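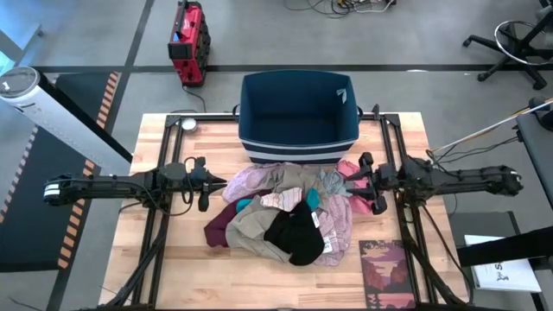

Figure 4.1 A cell with two arms, prepared for a sorting task: a pile of clothes and an open storage bin on a wooden table.

Chapter 4
Planning and Paying for a Robot Cell

After this chapter you should be able to:
- separate the price of a robot arm from the cost of a working cell
- write a short list of needs before you ask for an offer
- prepare a budget for the first year and for the years after it
- compare two offers which do not contain the same items

4.1 The arm is only one line of the budget

When people plan their first robot cell, they usually begin with the catalogue. They choose an arm, they look at the price, and they write this price in the application for money. Some months later the arm is delivered, and it is discovered that there is no suitable table, no second gripper, and no socket close enough to the place where the cell must stand.

Look again at Figure 4.1, but this time read it as a buyer. The two arms and their grippers were surely on somebody's list. The table, the black metal rails with the crossbar at the back and the cables must also be on a list, and so must the objects to be handled. Clothes are cheap, but a soft object changes its shape each time it is touched, and this has an effect on which gripper you need and how many hours of testing you must pay for. The bin is a cost too, although a small one. Its size decides how far the arms must reach, and therefore it should be chosen before the arms and not after them.

In this book we use the word "cell" for everything that must be present before the first useful hour of work. The floor space is a part of the cell. The training of the staff is a part of the cell as well.

4.2 The case of Boltby

We will follow one case through the whole chapter. Boltby is a company which collects used clothing, sorts it and sends it further to shops. The sorting is done by hand. The manager of operations, Romana Charvát, was asked to find out if one sorting table could be given to robots for a trial period, and what this would cost. She had to deliver her plan in June, before the budget for the next year was closed.

Her first version had a single page and contained 2 arms, 2 grippers and the transport. The director sent it back with one question written in the margin: "And where will it stand?"

For the second version she walked through the hall with a tape measure and spoke with the people who work at the tables. She learned three things which were missing in the first version. The chosen corner had a drain in the floor, so a heavy table could not be placed there. The sorters empty their bins many times in a shift, and somebody must be able to come close to the table safely to do it. The electrician needed 30 days' notice for a new line.

She then asked two suppliers for an offer. Onport offered a complete cell, with installation and two days of training included. Farkham offered the arms and the controller only, at a much lower total, and suggested that Boltby buy the table and the frame from a local workshop, Radu. Among the smaller items in the Farkham offer was a set of spare gripper fingers for 1337 euros. Onport did not mention spare fingers at all, and Ms Charvát had to write and ask.

We will return to both offers in Section 4.5.

4.3 Four groups of cost

It is useful to put each item in one of four groups.

Equipment: arms, grippers, controller, cameras if they are needed, table, frame, bins.

Place: floor space, electricity, lighting, barriers and marking on the floor, and a desk for the operator.

People: installation, training, and the hours of your own staff during the trial. These hours are often forgotten, as no invoice comes for them.

Running costs: spare parts, software licences, service visits, insurance, and replacement of the things which are handled, if they wear out.

Before you continue, take a sheet of paper and divide it into four columns. Write in them all the items from the Boltby case that you can remember, then check them against Section 4.2. Keep the sheet, you will need it for the exercises at the end of the chapter.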